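4. Household storage of whole fruit in Trurow and Hutby

4.1 Background to the storage study

Most published advice on keeping fruit at home comes from work on cold stores and packing houses, where temperature and humidity are held steady and the fruit is moved by trained staff. Kitchens are different. Fruit is bought in mixed bags, put wherever there is room, moved when the space is needed for something else, and eaten in no fixed order. Earlier work in our group (Pugh and Laxdal, working paper) suggested that where fruit was put on the day it was bought had more to do with whether it was eaten than how ripe it was at the time. The present section takes up that question with a larger sample and a wider range of fruit.

We were mainly interested in thick-skinned fruit, meaning citrus, pomegranates, melons and passion fruit. These are often described in household guides as "good keepers," and people in our pilot interviews used nearly the same words. Our suspicion was that this reputation leads to waste of its own kind. A household that believes a fruit will last has little reason to check on it, and the skin hides much of what is going on inside.

4.2 Households and diaries

Households were recruited in two towns, Trurow and Hutby, through notices in libraries and at the Mamani grocery stores. Of the 300 households that returned the first form, 178 completed the full diary period and are included here. Households that dropped out were slightly younger and more likely to rent, but did not differ in the amount of fruit they reported buying in the first week.

Each household kept a paper diary for 15 weeks, starting in January. For every item of whole fruit brought into the home, the person who did the shopping wrote down the kind of fruit, where it was first put, any later move, and how it left the home: eaten, cooked, given away, composted or thrown out. Cut fruit, frozen fruit and berries sold in tubs were left out. Diaries were collected and coded by Jolien Baert and Aksel Hauksdóttir, who worked separately and then compared their codes. Disagreements were mostly about what counted as a move. We settled on a simple rule: a change of container or a change of room was a move, and shifting a bowl along a counter was not.

Storage places were coded under five headings: refrigerator drawer, refrigerator shelf, open bowl, closed cupboard, and bin or crate. The last heading was added after the pilot, when several households reported keeping fruit in plastic or wooden containers on the floor of a pantry or on top of a table. These containers had not been sold for food in most cases. They had been bought for toys, laundry or tools and put to a new use.

4.3 Results

The diaries recorded 2847 items of thick-skinned fruit. Citrus made up the largest share by a wide margin, followed by melons and pomegranates. Passion fruit were bought by few households and are not treated separately.

Fruit first put in an open bowl was the most likely to be eaten, and it was eaten soonest. Fruit first put in a refrigerator drawer was the least likely to be eaten. This held for both towns and for small and large households alike. The gap was widest for pomegranates, which stayed in drawers for up to 15 weeks, the whole of the diary period. In the closing interviews several people had forgotten they had them until we asked.

Cupboards gave uneven results. In homes where the cupboard was opened daily for other food, fruit kept there was used nearly as often as fruit in a bowl. In homes where it was a spare cupboard, losses were high. The diaries do not record how often a door was opened, so this point rests on the interviews alone and should be read with that in mind.

Bins and crates fell between bowls and drawers. Households that used them tended to buy in larger amounts, and the first fruit in was often the last out, as new purchases were tipped in on top. Malou Hjaltadóttir, who carried out the interviews in Hutby, noted that people with deep bins could usually name what was in the top layer and were unsure about the rest.

4.4 Container shape and sorting

The shape of the container affected how easy it was to sort fruit before putting it away. Households that set fruit out on a table first, looked it over and then filled the container reported fewer spoiled items than households that emptied the bag straight in. The arrangement in Figure 3, with a plastic bin standing empty and the fruit beside it on the tabletop, matches the first habit. An open-topped bin with slots at the two ends can be carried to the table for this purpose, and people in the interviews who had such bins were more likely to describe doing so. Those with heavy crates left them where they were and sorted less often.
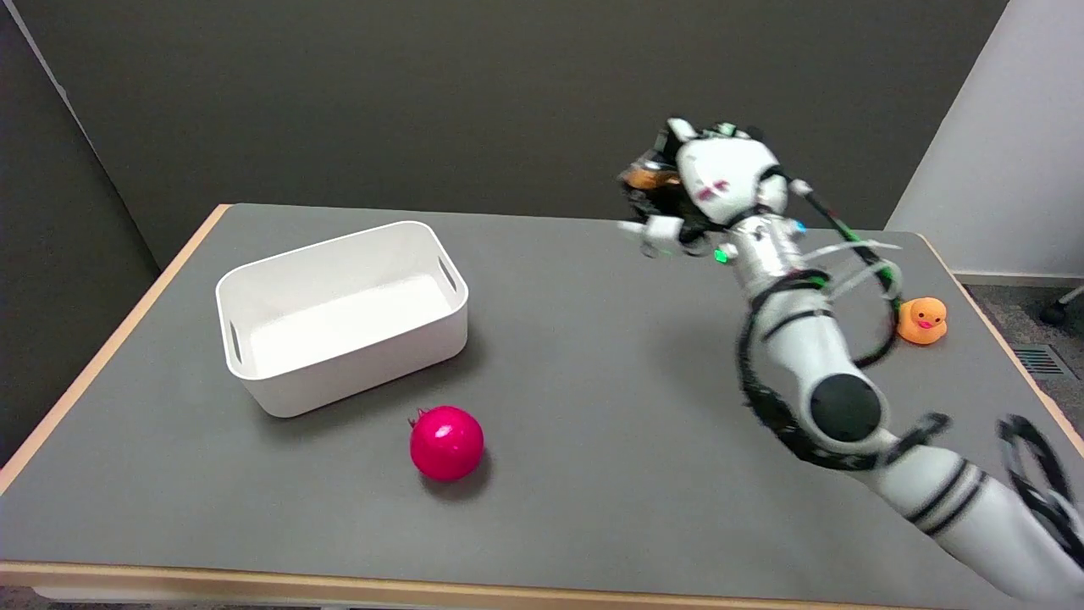
Figure 3. Empty storage bin with end handle slots and a pomegranate.

Pomegranates are hard to judge by eye, and the advice given in household guides is not consistent. Some guides tell the buyer to look for a deep color, others for weight, and others for a skin that has begun to flatten between the seed chambers. Shine is also mentioned as a sign of freshness, and a fruit as glossy and evenly rounded as the one in Figure 3 would pass most of these visual checks. Our diary keepers relied on color more than anything else. Weight was mentioned mainly by older respondents, and only a few people said they pressed the skin. We did not cut fruit open to test these judgments, so we cannot say which of them works best. A follow-up at the Clelley test kitchen will compare them directly.

4.5 Limits of the data

Keeping a diary probably changed behavior. Several respondents said they had eaten fruit they would otherwise have let go, in order not to write it down as thrown out. Losses in ordinary weeks are therefore likely to be higher than those reported here, though we see no reason why the effect should be stronger for one storage place than for another. The diary period also missed the summer, when melons are cheaper and kitchens are warmer. A second round in Trurow, starting on 4th July, uses the same form with an added column for room temperature.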